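Solberg stays put at Ornemstead, and I can unclench my jaw now

August 16, 2018

So she's staying! Lovisa Solberg has signed a new two-year deal with Ornemstead, the club put it up on its site a little after lunch, and I'd like to thank everyone who texted me the link in the four minutes before I saw it myself (my dentist included).

If you've been following along this summer you know how I felt about this one. Alum had been after her since June, and I mean really after her, with the kind of steady drip of "sources close to the player" stories that usually ends with somebody holding up a scarf in a parking lot. Their coach was asked about Solberg after a preseason friendly and gave that little smile coaches do when they've already picked out a jersey number. I wrote back then that I thought she was gone. I had her gone by the end of July, and I'd more or less written the goodbye column in my head, the one with the goal against Alum in the rain and the bit where she gave her boots to the ball kid.

I get to keep that in the drawer.

The announcement itself is short. Two years, no fee talk, a quote from the player and a quote from the head coach, Jamila Siddiqui, who has now been here long enough that people have stopped calling her the new coach. Solberg's quote was fine, the usual stuff about unfinished business and loving the fans. I liked Siddiqui's better. "I told her I wouldn't beg, and then I begged," she said. I laughed out loud at my desk.

I caught up with Siddiqui on the phone later in the afternoon, while she was sitting in her car outside the training ground with the engine running, and she sounded about ten pounds lighter. She told me the talks had stalled twice. The first time was over length, with the club wanting to go one year with an option and Solberg's side wanting something firmer. That makes sense to me. Solberg turned 30 this spring, and at 30 a midfielder who does that much running wants to know where she'll be living. The second time was over what Siddiqui called "football stuff," and when I pushed her on it she said Solberg wanted to play further forward.

"And will she?" I asked.

"She'll play where I put her," Siddiqui said, and then there was a pause and she said, "Which will be further forward."

I love this for us. For the past two seasons Solberg has been sitting in front of the back line cleaning up other people's messes, and she's been great at it, but anyone who saw her in her first year here remembers what she can do when she gets the ball within sight of goal. She hits it early. Goalkeepers hate it. There was one against the league leaders that went in off the underside of the bar while the keeper was still shouting at her left back, and I don't think I've ever heard the Pramanik that loud.
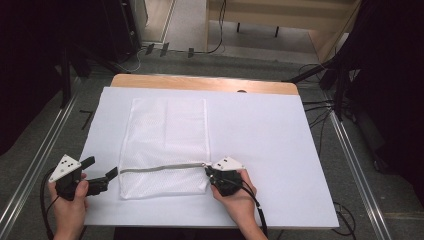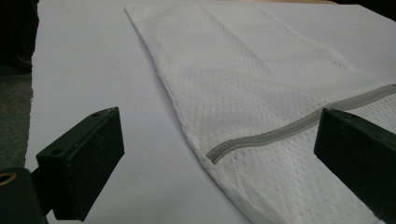

White mesh laundry bag, laid out flat

Speaking of the Pramanik, the ground is going to look a little different for the opener. The east terrace has its new steps (finally, my knees say thank you) and the Flasico name has gone up over the tunnel as part of the new shirt deal. I know some of you are grumpy about the shirt. I've had the emails. I think the lettering is too big as well, and I don't love what it does to the stripes, but I'd guess a fair bit of that money just went into keeping our best player in town, so I'm going to wear mine and keep quiet.

Now, the part where I try to be grown up about it. Keeping Solberg doesn't fix everything. If she moves up the field then somebody has to do the job she was doing, and right now I couldn't tell you who that is. The kids in the reserve side are promising, but promising is a word you use in August and regret in October. Siddiqui told me she's "looking at one more" before the window shuts and wouldn't say whether that was a midfielder. She did say it wasn't a goalkeeper, so we can all calm down about the goalkeeper thing. I started that rumor, sort of by accident, and I'm sorry.

And the defense leaked goals last season, especially on set pieces. I don't have the stomach to go back through them all. You were there. The back post might as well have had a welcome mat.

But a week ago I was looking at a team with those same problems and no Solberg, heading into an opening month that includes a trip to Alum, of all places. I was planning to be busy that weekend. I had a cousin's thing I was going to suddenly care about. My cousin has now been informed that I can't make it.

As for Alum, I almost feel bad for them. Almost! They'd clearly built a chunk of their summer around this, and their fans had already started making the songs up. One of them sent me the lyrics, and they were pretty good. The club put out a line this afternoon saying it "wishes the player well and continues to work on other targets," which is about as cheerful as a parking ticket. I hear they had offered her more per week than she'll be getting here. I can't stand that up with anybody on the record, so take it as gossip, but two people who don't talk to each other told me the same thing.

So why did she stay? I've got my own theory. Part of it is the position, sure. Part of it is that she's settled, she knows the physio staff and trusts them, and that matters a lot to a player who once spent 424 days out with her knee. That was before she came to us. People forget it because she's hardly missed a game in our colors, but she doesn't forget it. She told me once, in the mixed zone after some dull draw, that she still remembers the exact number, and that she counts a season as good if she gets to be tired at the end of it. I thought that was a terrific thing to say and I didn't get it into the match report, so there you go, it's in now.

And part of it is Siddiqui. Those two argue constantly. If you sit low enough on the halfway line you can hear them at it for ninety minutes, and then they walk off together still going. I asked the coach whether the new contract meant there'd be less of that.

"No," she said. "More. She's got two years of job security."

The fans I ran into outside the ground were in a good mood, as you'd expect. There was a little crowd by the ticket window by the time I got there, mostly people on their way home from work who'd just sort of drifted over. A guy with a toddler on his shoulders told me he'd renewed his season ticket this morning before the news broke, and he wanted that noted. It's noted. A woman in an old away shirt said she'd believed it all along, and her friend behind her was shaking her head at me the entire time.

Solberg herself came out through the side gate after a bit, signed what there was to sign, and tried very hard to get to her car. I got one question in. I asked her if it had ever been close, the Alum thing.

"Closer than I'd like my mother to know," she said. "She'd already looked up the trains."

She wouldn't go any further than that, and fair enough. She did say she's fit, that the little tightness in her calf from last week's friendly is nothing, and that she expects to train as normal tomorrow. I asked about the calf mostly so I could tell you lot, after the week I've had in the comments.

A few odds and ends before I go. Saturday's friendly is still on, kickoff is still in the afternoon, and kids still get in free with an adult. Siddiqui says Solberg will play the first half and then sit down with ice on whatever hurts. The club shop has run out of shirts with her name on the back (I checked, for professional reasons) and the person at the register said more are coming next week, though she'd been told the same thing about the scarves and those took a month. If you've got one of the old ones from before the Flasico deal, hang on to it.

And to the reader who bet me a plate of fries back in June that she'd sign again, I haven't forgotten. I'll be at the stand behind the east terrace at halftime on Saturday. Bring your own vinegar, they've been out since spring.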